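Notebook, January – reason codes, credit file matching
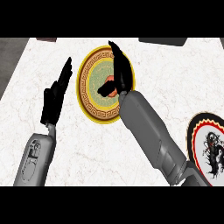

Does a paid-off loan drop off a borrower's file as soon as the lender marks it closed?

Only after the lender's next monthly upload, and only if the ID number matches. Lerby's upload had 3000 rows. 871 failed to match, most of them for a leading zero that somebody's spreadsheet had tidied away.

Reran the batch at 4 pm with the zeros put back. Down to 14 failures, which I am calling progress until Satish looks at them. Two are the same man with his surname spelled both ways, so on paper he has defaulted twice and repaid once.

Ravindra wants disputed entries flagged before the score is worked out. Wovance flags them after, when the applicant has already been turned down – a very thorough way to be late. Draft rule is in the Gircombe folder, second tab.

Still open: does a dispute withdrawn by the borrower reset the clock? The Nyarko manual says "see section 9." It stops at section 8.

To do: send the 14 to Satish Shukla, ask Lerby to export IDs as text, again.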